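24. September

Würstchen, Spieße und 183 Aufnahmen

Seit dem Sommer arbeite ich bei Brosireck an den Daten für unser zweiarmiges System. Viele Leser haben mich gefragt, was man dort den ganzen Tag macht. Die kurze Antwort lautet: Ich stecke Würstchen auf Spieße, und zwar mit fremden Händen.

Die Aufgabe heißt bei uns intern Donier. Ein Würstchen liegt auf dem Blech, der eine Greifer soll es halten, der andere holt einen Spieß aus dem Becher und schiebt ihn hinein. Danach kommt das fertige Würstchen in die Dose. Ich steuere beide Arme aus der Ferne, und jeder Durchgang wird als ein Beispiel gespeichert. Unser Ziel sind 300 Beispiele, bevor Štěpánka Jireš das erste Training startet. Bis gestern hatte ich 183.

Am Anfang habe ich zu schnell gearbeitet. Štěpánka hat sich die ersten 70 Aufnahmen angesehen und mir freundlich erklärt, dass ich den Spieß fast immer aus demselben Winkel bringe. Daraus lernt das Modell nur diesen einen Winkel. Jetzt drehe ich das Blech vor jedem Durchgang ein wenig und lege die Würstchen jedes Mal anders hin. Das kostet Zeit, aber die Daten sind besser geworden, so scheint es mir.

Schwierig bleibt der Spieß selbst. Er ist so dünn, dass der Greifer ihn manchmal schräg fasst, und dann trifft die Spitze neben das Würstchen. Solche Versuche wollte ich zuerst löschen. Rostam Rashti meinte, ich soll sie behalten, wenn ich den Fehler im selben Durchgang noch korrigiere – von den Korrekturen lernt das System am meisten. Von dieser Art habe ich leider erst 3.

Im Dezember möchten wir die Aufgabe mit dem Ofen verbinden. Davon schreibe ich später mehr.

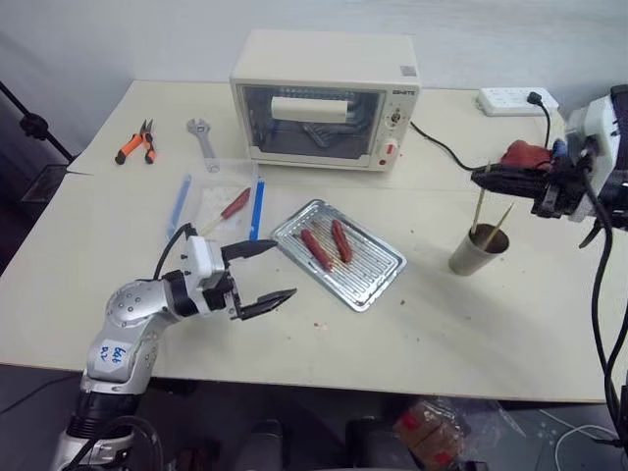

Ein Würstchen steckt schon auf dem Spieß, zwei liegen noch auf dem Blech.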